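One Line
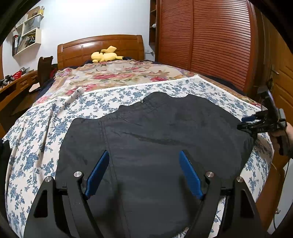 I had one line in the film and I'd been saying it for nine days. "He left by the kitchen." That's it, that's the whole part, five words, and I was playing a waiter named Waiter. The email said background and day players should bring their own wardrobe, dark bottoms, nothing shiny, no logos, so the night before the shoot I put my dark pants out flat on the bed with the waistband up toward the head of it, the way my mum used to lay out clothes for funerals, and I stood there and said the line to them. He left by the kitchen. HE left by the kitchen. I tried it sad. I tried it as though I'd been secretly in love with the man who left. The pants gave me nothing, but I've had worse scene partners.

I should say how I got it. I work the box office at the Gestard, the old movie theatre on the main street in Huden, and the director came in to ask if he could film in our lobby. Prasetyo Ngui. He had a beautiful coat and a cold, and he kept blowing his nose into our napkins while my manager explained that we had no heating before noon. He didn't get the lobby. On his way out he turned and looked at me behind the glass and said, "Have you ever carried a tray?"

I said yes. I had not, unless you count cafeterias.

So then I was in a movie! I told everybody. I told the dentist with his hands in my mouth. My sister bought me a throat spray, and my neighbour across the hall asked whether I'd be getting an agent, and I heard myself say I was "seeing how it goes," in a voice I'd never used before.

The call was 5 a.m. at a curling club out past the grain elevator, which they'd dressed up as a restaurant. I'd only ever been there for curling. They had tablecloths over the folding tables, and candles, and a painted wall where the scoreboard usually is, and if you stood exactly where the camera stood it was the fanciest place in the province. One step to the left and you could see the broom rack. I must have taken that step back and forth twenty times before somebody with a headset asked me to please sit down.

The man who had to hear my line was Mikkel Hafstein, and I'd seen him in things. You probably have too, he's usually the brother-in-law. He was playing a detective this time, and he was sitting by the urn in a parka over his suit, doing a word search. I thought I'd leave him alone. Then I thought, when am I ever going to get another chance, and I went over and said, "I'm the waiter."

"Oh, good," he said. "I've got a question. Why does my guy believe you?"

I said I hadn't thought about that.

"Me neither, until last night. You say he left by the kitchen and I just run off to the kitchen. I'm meant to be smart." He circled a word. "So you'd better be awfully convincing."

Well. You can imagine what that did to me. I went and hid in the change room with my tray and worked on being convincing, and I don't know if you've ever tried to be convincing on purpose, but it makes you sound like you've got a body in the trunk. I said it to the mirror. I said it to a poster about ice etiquette. A woman came out of one of the stalls and said she believed me, and then she washed her hands for a really long time.

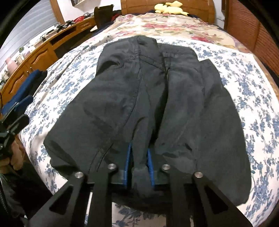

We didn't get to my scene until after lunch, and by then I'd had four coffees and a butter tart, and the script had changed. It does that, apparently. A girl came round with pink pages and I flipped straight to mine, and it said, WAITER: Kitchen.

One word! I'd lost four of them over lunch. I went looking for Prasetyo, who was lying on a bench with a scarf over his face, and I said I didn't want to be difficult but I'd prepared the other version.

"Say it for me," he said from under the scarf.

I said it. He left by the kitchen.

He was quiet long enough that I figured he'd fallen asleep. Then he said, "Is that how you told me you could carry a tray?"

I said it might have been.

"You were lying then too. I liked it. I thought, there's a person who would lie to a detective with no reason whatsoever." He lifted a corner of the scarf. "What if he didn't leave by the kitchen?"

I want you to understand that this was a movie with a finished script. There were pages and pages that happened after the kitchen. There was a whole chase through the kitchen, they'd rented the kitchen at the Kwon banquet hall for it, two days, with a stunt guy who was going to go through some shelving. And the director was lying on a bench wondering aloud if any of that was true.

"Don't tell Mikkel," he said, and put the scarf back.

So we shot it. I came out with my tray and my one word, and Mikkel grabbed my elbow, and he was completely different, he wasn't the fellow with the word search at all, his eyes were all wet and furious. He said, "Where did he go?" I looked at him, and then I looked at the front door. I hadn't planned to. I looked at it just for a second, and then I said, "Kitchen."

Mikkel was supposed to run. He'd run in rehearsal, he'd nearly taken out a candle. This time he kept hold of my elbow and looked over at the door himself, and neither of us moved, and somewhere behind the painted wall the ice plant kicked in with that big shudder it does.

They did call cut eventually. The sound man was upset about the ice plant. Mikkel let go and fixed my sleeve where he'd creased it, and he said, "You little bugger," very warmly, and went back to his chair.

We did it again six or seven times, and I could never get the look right after that. I was too early, or I did it with my whole head. It was dark when they sent us home. I drove back with the tray on the passenger seat, which I swear I only noticed at the lights, and by then I was nearly at my own street.

I've still got the tray. The movie was meant to be out by Christmas and then it was meant to be out by Easter, and every so often someone comes up to my window at the Gestard and asks about it, and I tell them it's in the edit. My sister wants to know if I die. The stunt guy did go through the shelving, I heard that much from the headset girl, who comes in on cheap Tuesdays. So somebody ran to the kitchen in the end. I asked her who they were chasing and she said she wasn't sure anymore, and could she have a small popcorn, no butter.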